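Serving Skills, Unit 7: Clearing and stacking
Tutor: Nabila Teoh

Scrape plates before they go anywhere near the stack. Large items go at the bottom and smaller ones inside them, so a plate can sit in a wide bowl but a bowl shouldn't be balanced on a plate. Keep the tray clear for cutlery and cards.

Hold plates by the rim, with your thumb off the eating surface. If two pieces stick together, put them down and ask. 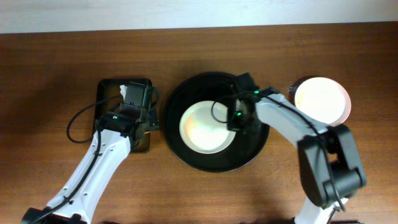 Stacks are carried with both hands and never above chest height. Wipe the table once everything is off it.

Bring your record sheet, signed, to the first session in September. Room 2.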